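Packaging and Shelf Life, Week 6
Handout, K. Güneş

Food goes bad in four ways: air, light, water and neglect. The package can help with the first three.

Reading for this week is Mishra, chapter 2. It is long. Skip the poem.

Terms you should know: barrier layer, headspace, crimp seal, flushing. Headspace is the gas above the food. Customers call it "the part I paid for." Most of it is nitrogen, put there to keep oxygen off the fat and to stop the chips arriving as dust.

Foil-type film blocks light well and creases badly. Every sharp fold is a place where pinholes may start.
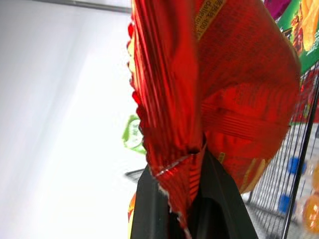

Seals fail more often than film does. Crumbs in the seal area are the usual cause, followed by a jaw set too cool by someone in a hurry to get home.

Lab: bring one unopened snack. Eating it before the leak test counts as an absence.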